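Local News & Oddities > Animals

Thread: Town held a memorial for a traffic-killed goose. Am I the only one side-eyeing this?

Started by gravelroad_pete
Thursday, September 12, 2024

So the Gatach paper ran half a page on the goose. If you missed it, a Canada goose that hung around the feed store got hit on the bypass, and a group calling itself Friends of the Millpond held a service. Flowers, a little box, a reading. The paper says 60 people came and everybody was moved to tears.

I drive past that lot every day and I don't think it holds 60 people. I also note the article has one source, and the source is the man who organized it, Benedikt Seidel. There's a donation link at the bottom. The total stood at 545 dollars last night and there isn't a word on what it's for.

I like animals. I stopped for a turtle in February. But I'd like to know who checked any of this.

---

millpond_mary

I was there and I cried, so that's one person confirmed for you. That goose walked up to my truck every morning for years. People wanted to say goodbye to it. What exactly is there to check?

---

gravelroad_pete

The number, for a start. And where the money goes.

---

K_Pasaribu

Kartini Pasaribu here, posting under my own name like I always do. I was at the service too, near the back, and I'd have said 37 people if you made me pick a number, because I was passing out the printed sheets and had 50 of them and came home with 13. Some couples could have shared one. I'm not calling the reporter a liar. But 60 came from somebody's mouth and got printed.

On the money, I asked Benedikt in person and he said "signs, probably." Probably is a funny word to put next to a donation link.

---

dogwood77

Couples share sheets. Kids don't take one. You could get from 37 to 60 pretty easily, and I say that as someone who thinks the whole thing was silly.

---

K_Pasaribu

Could be. I said some might have shared. I'd still want the reporter to say who counted. 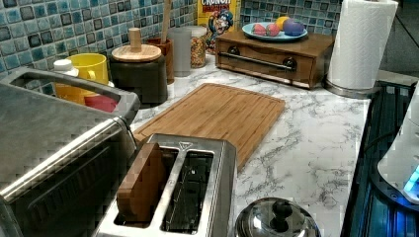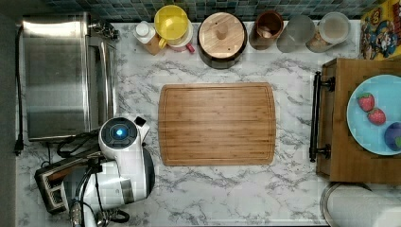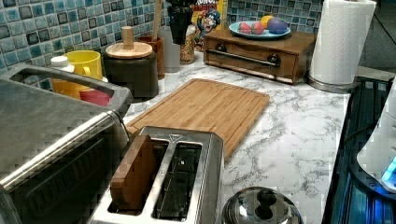
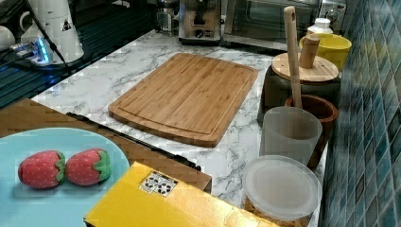

Same counter in all four. Message me, please don't reply about it in the goose thread.

Back to the signs. The bypass belongs to the county, and as far as I know you can't just go put up a wildlife crossing sign because you raised some money. You have to ask, and they can say no. So has anyone asked? If they have, who, and what did they hear back? I'd give twenty bucks today if I could see a letter.

---

lornamen_lou

Over in Lornamen we went through the same thing with a deer. Big article, lots of feelings, a fund for "awareness." Two years on there is one yard sign, and it's in the yard of the guy who ran the fund. Nobody stole anything as far as I can tell. It just sort of dribbled away on printing.

---

millpond_mary

So because a deer fund in another town went nowhere, our goose people are crooks. Got it.

---

lornamen_lou

I said the opposite of that, Mary. Read it again.

---

UchidaRdResident

I live on Uchida Road, right where it meets the bypass, and I want to push back on something from the article. It says the goose was struck by "a speeding pickup." How would they know? The same article says no one saw it happen. I heard nothing, my neighbor heard nothing. The bird was found in the morning on the shoulder. Now half the town is looking hard at every guy with a truck, including my son, who was at work.

That bothers me more than the money does.

---

dogwood77

OK, that one is fair. I missed that. "Unseen" and "speeding" don't go in the same story.

---

gravelroad_pete

Thank you. That's the kind of thing I meant. One reporter writes down whatever he's told, then the TV station copies it, and by the weekend it's a fact.

---

bseidel

A friend told me to come look at this. I'm Benedikt.

I told the reporter "fifty, sixty, I don't know, a good crowd." He printed the top one. I never said pickup and I never said speeding. I've asked him for a correction and haven't heard back.

The money is in an account at the credit union with two names on it, mine and my sister's. We have not called the county yet. I'll do it this week and post what they say, good or bad. If they say no signs, anyone who gave can have it back.

---

K_Pasaribu

That's more than the article told us. I'd like the second name to be somebody outside your family, though — nothing against your sister.

---

bseidel

I can live with that. Are you offering?

---

K_Pasaribu

Let me see the county's answer first.

---

gravelroad_pete

Still don't think that lot holds 60.

---

millpond_mary

Pete, come down Saturday morning and I'll park in it with you.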